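Print this page | E-mail this page

Search the notebook Enter keyword Go

Workshop notebook, August, morning
Pressure transmitter drift, Godinthorpe pump house

The second transmitter came back from Godinthorpe yesterday with the note "reads high after lunch". I put it on the dead weight tester at 8.30. At zero it is good. At half scale it is good also. At full scale it reads 161 kPa when I apply 160, and it does not come back fully when I release.

I repeated the full cycle two times with the cover off and the result is the same. The Millell unit beside it on the manifold stays where it should, so I don't suspect the tester or the hose.

Wiring: the loop resistor on the Bech card is fine. I changed the terminal block anyway, the old one had a green screw.

After this I warmed the body slowly with the heat mat to 38 degrees. The zero moved up in the first minutes and then it stayed there. So the "after lunch" has some sense, the cabinet at Godinthorpe has the sun on its door from midday. I have asked Lornham if they can send the compensation table for this serial range. No answer until now.

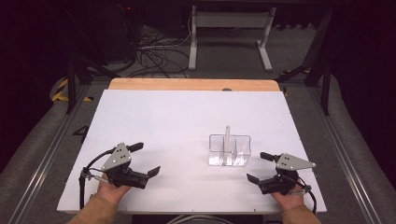
For the moment I wrote the tag as "do not refit" and put the unit on the lower shelf with its bracket. Please do not trim the zero to hide the error, it was already trimmed once, I can see it in the stored values.

To do: cold run in the small fridge, overnight if possible. Check the vent plug for paint. Order O-rings, we have over 126 of the wrong size and none of the right.

Print this page | E-mail this page

Comments

Had the same on ours, it was paint in the vent. Look there before the fridge.

Which fill fluid is it? The older Lornham ones had two kinds.

I will take the wrong O-rings if they are the thin ones, we use them on the sample taps.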